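4.2 Rules for starting an episode near soft furniture

Most of our practice guidelines came out of arguments over single episodes, and the booth seats produced the best of them! An upholstered bench looks like an easy place to work. It gives a little when touched, the surface is broad, and litter on it is usually light. Yet when we went back over the first 397 episodes of the Sorbridge set, the labels for seat, table and floor were the ones our annotators disagreed on most. A napkin is a napkin wherever it lies, but the instruction "clear the seat" says nothing on whether the one under the table belongs to the job. Matěj Skála proposed that the working area be named in writing before the arm moves, and we adopted his wording with hardly a change.

The second source of trouble was the fingers themselves. Padding wears gradually, and an operator who sees the same gripper every day stops noticing it. We now ask for a look at the closed fingers at the start of each episode, judged from the wrist view, with the condition of the seam logged as clean, frayed or missing. It takes a few seconds and we are delighted with how much it has improved the records.
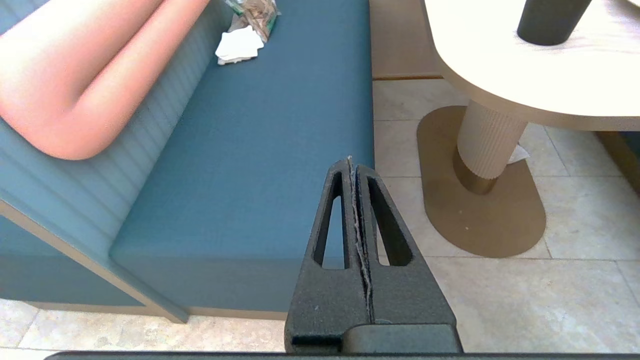
Figure 3. Wrist view with the fingers closed over a booth seat. Ragged light-gray material is visible along the seam, logged as "frayed". A napkin and a plastic bag are on the seat; a second napkin is on the floor by the table base.

4.3 Scope and stopping

Under the Hadgu rules, the written scope lists surfaces first and objects second. For a layout like the one in Figure 3, "seat only" and "seat and floor" are both valid scopes, and the operator has to pick one. Cups on a table stay out of scope unless the table is named.

An episode is stopped, and kept, if a finger catches on fabric or piping. We used to throw these out. Keeping them is one of the changes we are happiest with: of the 918 episodes collected under the new rules, the stopped ones have given us our most useful material for training new operators. A "frayed" entry does not stop work, but the pads must be checked by hand before the next session. "Missing" does stop it.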